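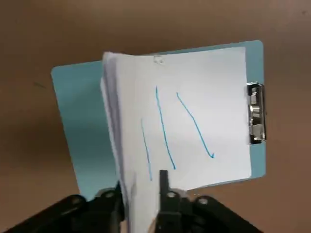 Teleop bench check, Stanatton workshop, bench with both arms. I do this walk-round before anybody takes hold of the leader handles, and I've written it out at more length than a checklist strictly needs, mostly for the newer folks coming over from Starkby who have asked me very nicely to stop keeping it in my head. Flipping pages is the task we show the arms most, and it's also the one that gets people leaning in too close, so a good part of what follows is about paper. With the fingers down in a stack like this, one on the face of the top sheet and the other in against the fanned edges, the hand is working very low over the board, and a small twitch at your end is a bigger one at the other. Go gently! The pen strokes on the top sheet are fine to leave, by the way, so please don't throw a stack out on their account.

Checked by: Liette Cormier
Second pair of eyes: Hugo Vidal
Bench: Barasa 12
Month: July

1. Before power

1.1 Emergency stop pressed and released, both sides. OK
Comment: Press it all the way. Hugo found the left one a little stiff, and I agree with him, but it latches and it lets go properly. Watch it next time.

1.2 Base plates tight to the table. OK
Comment: Hand on the base, firm push, no rocking. If you feel any movement at all, stop there and come and find me or Solène.

1.3 Fasteners on the gripper linkages. OK
Comment: Look at every screw head, both hands. We go over these with the small driver every 40 sessions, and in between you are only looking for one that stands proud of its neighbors.

1.4 Fingertip pads seated and clean. OK, with a note
Comment: Wipe with the dry cloth only. Somebody has been using the spray again (I can smell it, you know) and it makes the pads slippery, which matters a great deal when you're trying to hold anything smooth.
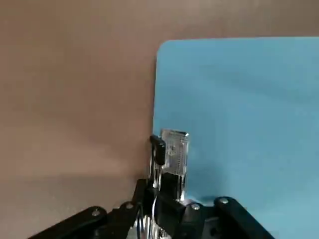

1.5 Cables along the wrist free to move. OK
Comment: Take the arm through its whole reach by hand with the power off and watch the cable the entire way, including that awkward bit when the wrist rolls over. It should never go tight. Armelle Perrin taught me to do this slowly enough to be bored by it, and I have passed that on to everyone since.

2. Power on, nobody holding the handles

2.1 Status lights green on both bases. OK
Comment: Wait for both. One green light means you have one arm, and the session doesn't start with one arm, even if you only plan to use the left.

2.2 Arms hold their own weight. OK
Comment: Leave them be for a full minute. A slow sag counts as a fail, even a little one.

2.3 Leader and follower matched before the link is switched on. FAIL, then OK
Comment: This is the one I'd underline if I could. The right leader had been left folded from the evening before, and if we had linked it, the follower would have gone looking for that pose in a hurry. Hugo caught it. We lined them up by eye, checked the offsets on the screen, and linked at low speed. All good, and thank you, Hugo.

3. The table

3.1 Only the things for this task within reach. OK
Comment: Cups, phones, keys and sandwiches go on the shelf by the door. The task card tells you what belongs out, and I do mean the whole list and only that list.

3.2 Tray and board where the card puts them. OK
Comment: Small shifts between takes are welcome, we want the arms to see some variety, but keep everything where the hand can come straight down on it without the elbow swinging out past the table edge.
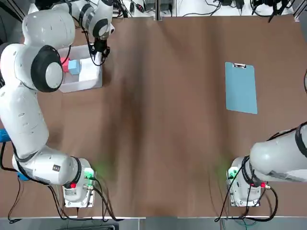

3.3 Path between the two arms is clear. OK
Comment: Run each one to the middle in turn, never both at once. If you are demonstrating something with two hands, agree out loud who is leading and say it again after every break. It feels silly for the first hour and then it feels normal.

3.4 Floor cables away from the operator's feet. ACTION
Comment: I'm not happy with this. You can get by without stepping on anything, but you have to think about it, and a person at the handles is thinking about something else. Rajitha Hettiarachchi has put in for cable covers, request 3807, and until they arrive please walk the long way.

3.5 Power adapters have air on all sides. OK
Comment: Don't stack paper on them, please. I know it's a handy flat spot.

4. During the session

4.1 One person at the handles, one person at the stop. OK
Comment: The person at the stop doesn't take notes and doesn't chat with visitors. If visitors come, we pause.

4.2 Hands off the table while the link is live. OK
Comment: A dropped sheet stays dropped until the link is off. The same goes for blocks.
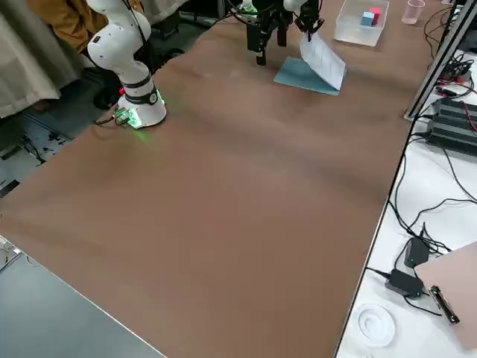

Page last changed: July, 4:40 pm, by L. Cormier

4.3 Change over before you get tired. OK
Comment: We did 225 takes on the page task between us and swapped whenever either one asked. Tired hands squeeze, and then you are teaching the arm to squeeze.

5. Closing down

5.1 Both arms parked, link off, then power off, in that order. OK

5.2 Leaders unfolded and resting in the matched pose. OK
Comment: See 2.3! I've taped a little reminder to the stand.

5.3 Torn sheets taken out of the stack. Not done
Comment: We ran out of time. Whoever is in first, would you be a dear and go through it before you start.

Open items: stiff left stop (Liette), floor cables (Rajitha), spray bottle to be moved back to the Isitthorpe cupboard (anyone passing).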